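# Chapter 5: The Low Cabinet

*Reading time 15 minutes. Do the exercise at the end before you go on to Chapter 6.*

Desks get cleared because people see them. Cabinets don't. Shut the door, gone. So this chapter is about the low ones, the long kind that stand against a wall or between two work areas and end up with a printer on top and old paperwork inside.

At Trestley, where the first draft of these chapters got used, the low cabinets had last been sorted before the move from the Sundau building. Files from closed jobs. Cables. Spare keys to locks that had been changed. Took 2 people one afternoon in March, most of it spent deciding, very little of it lifting.

Terms for this chapter, quick:

- **Carcass**: the box itself. Top, sides, floor.
- **Concealed hinge**: sits inside, can't be seen with the door shut. Adjusts with a screwdriver.
- **Push latch**: small fitting on the inside of a door. Press, it lets go.
- **Live file**: somebody will need it this quarter. Everything else is dead or sleeping.

Start with the doors. Open them wide, all the way, before you touch the contents. A half open door hides a third of the shelf and you will miss things. Check the hinges while your there.

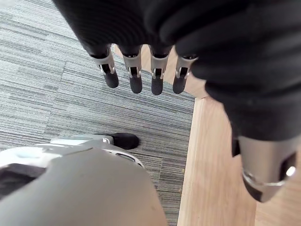
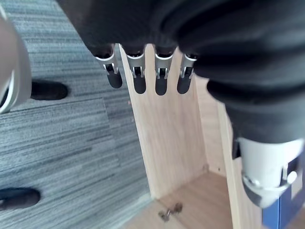
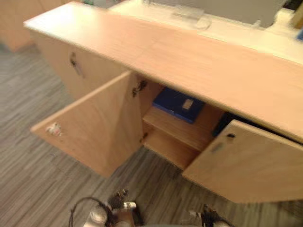
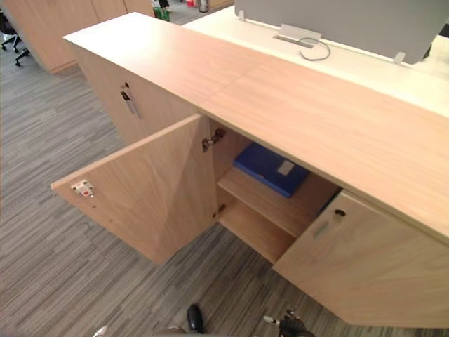

Marisol Contreras wrote back on the draft that opening everything first is fine in an empty office but a pain in a busy one, people walk into the doors, and she would do one compartment, shut it, then the next. Fair point. If the aisle is in use, do it her way.

Next, the shelf. One box lying flat on a shelf is fine. Stack a second on it and the bottom one stops being used, so stand them up as soon as you have more than one. Spines out. Label on the spine too, a label on the flat face is no good once the box is upright.

Label rules. Short. Subject, then year, then the name of whoever answers for it. "Cindenen leases 2021, Robichaud" is plenty. Don't write "Misc". Don't write "Various" either, same thing.

Heavy stuff goes on the cabinet floor, under the shelf. Paper is heavier than it looks, a full drawer's worth can weigh around 25 pounds, and shelf pegs do give up eventualy.

Locks last. Try every key in every lock, tag the ones that fit. Keys that fit nothing go in an envelope with the date on it and sit there until the next sort.

**Exercise 5.1** Pick one compartment. Write down what you think is in it, then open it and compare. Keep both lists, you'll want them in Chapter 6 when we get to the Magaña index cards.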